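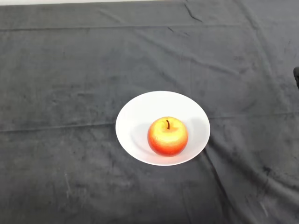 So I finally quit eating lunch at my desk. I've been meaning to write about this since June, when I worked out what I'd been spending on sandwiches from the place downstairs, and the number was so ugly that I closed the spreadsheet and went for a walk. $1255. In half a year! On turkey and swiss!

I work from home four days out of five now, so there was really no excuse. I have a kitchen. I have a fridge with food in it. What I didn't have was any kind of habit of stopping, so at 1:30 I'd realize I was starving and cranky, run downstairs, and then eat over the keyboard while answering emails I'd have to apologize for later.

My friend Rajitha Cassim has been a real lunch person for as long as I've known her. When we shared an office at Lebrun she'd get up at noon, whatever was going on, and go sit somewhere else with a proper plate. I used to think it was a little show-offy (sorry, Rajitha, I've told you this to your face). Now I think she was the only sane one on that floor.

Anyway, I asked her how to start and she told me to stop planning lunches and just pick a time. I picked 12:15. It's on the calendar as "Gorau," which is the name of the little lake where my grandparents had a cabin, so if anyone from work looks at my schedule it seems like a project. A few people have asked me how Gorau is going. Going great, thanks!

What I've been eating

The first two weeks were mostly leftovers and toast. I'm not going to pretend I was roasting peppers. I'd boil a couple of eggs in the morning while the coffee was brewing, and then lunch was eggs, toast, whatever fruit was in the house, and sometimes pickles straight out of the jar.

Then I got a bit more ambitious and started making one big thing at the start of the week. Lentil soup has been the winner by a mile. I use a 500 gram bag of brown lentils, two onions, a lot of carrots, a can of tomatoes and more cumin than you'd think, and it gets me through to the end of the week if my husband doesn't find it. He finds it. I've started putting it behind the yogurt.

The loser was a cold noodle salad that I had such high hopes for. By day two the noodles had soaked up all the dressing and turned into one solid noodle. I ate it anyway. Peanut sauce covers a lot of sins — but not that many.

I also went through a phase of buying the fancy crackers, the Stilano ones with rosemary, and having those with cheese and calling it lunch. Delicious, but I was hungry again by 3:00 and the box costs almost as much as the sandwich did, so that was kind of missing the point.

Oh, and dishes! I was using whatever container the food was already in, and Rajitha was horrified. She says food out of a plastic tub always feels like a snack. I dug out the plain white stuff we got when we moved in and I have to admit soup is nicer in a bowl that isn't stained orange.

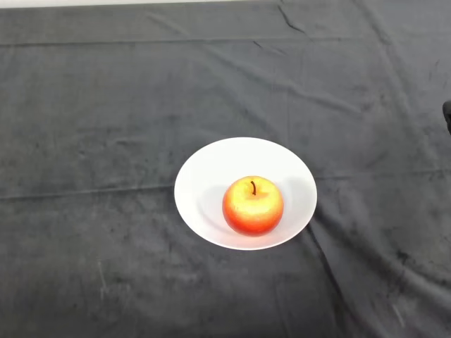
The not-working part

This has been harder than the food. For the first few days I sat there at 12:20 with nothing to do with my hands. I'd reach for my phone without even knowing I was doing it. So the phone stays in the bedroom now and I've got a paperback going, one of the Vadura mysteries my sister keeps passing along. They're not great books. The detective gets hit on the head in every single one. But they're perfect for twenty-five minutes, and I'm on my fourth.

Some days I still blow it. Last week I had back-to-back calls and ate a banana on mute. I've decided that's fine as long as it doesn't happen two days running.

Do I get more done in the afternoon? I have no idea. I'm definitely nicer in the afternoon, according to the person who lives with me. And I've been to the sandwich place exactly once since then, on my birthday, and I sat down at one of their tables to eat it.

If you've got a soup that holds up for four or five days, please leave it in the comments. I'm getting a little tired of lentils.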